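Search reviews Enter keyword Go

Korix Courtside Scoreboard review

Our basketball club bought the Korix in February to replace a flip board with two missing numbers. It has done 18 games since, most of them in the Broneck league.

The digits are bright and easy to read from the far baseline. Setting the shot clock takes two presses, and the horn is loud enough for a full hall.

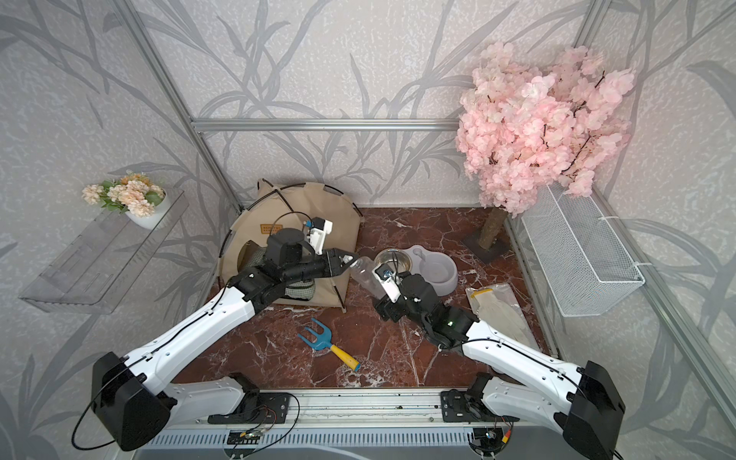 Clear plastic bottle held at the neck, pet feeder nearby.

The remote is the weak point. The foul buttons sit too close together, and Arnel Panganiban gave the wrong side a team foul twice in one half. Correcting it means holding the reset key – slow when play is live.

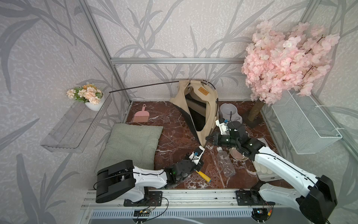

Battery life is fair. We got 23 quarters from one charge, then it dropped out with little warning. The older Nigam board lasted longer but had no shot clock.
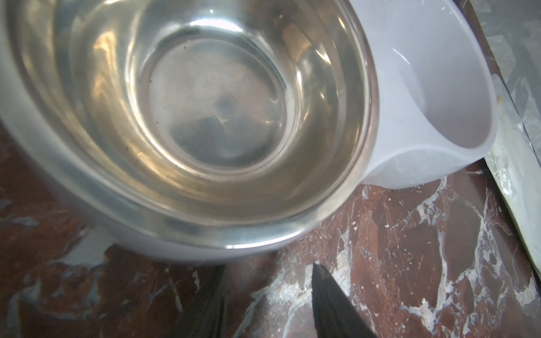 Steel bowl with a shallow layer of clear water.

Sushil Kandpal runs our table and would buy it again. I would too, though I'd keep the charger in the kit bag. Four stars.

Meenakshi Kandpal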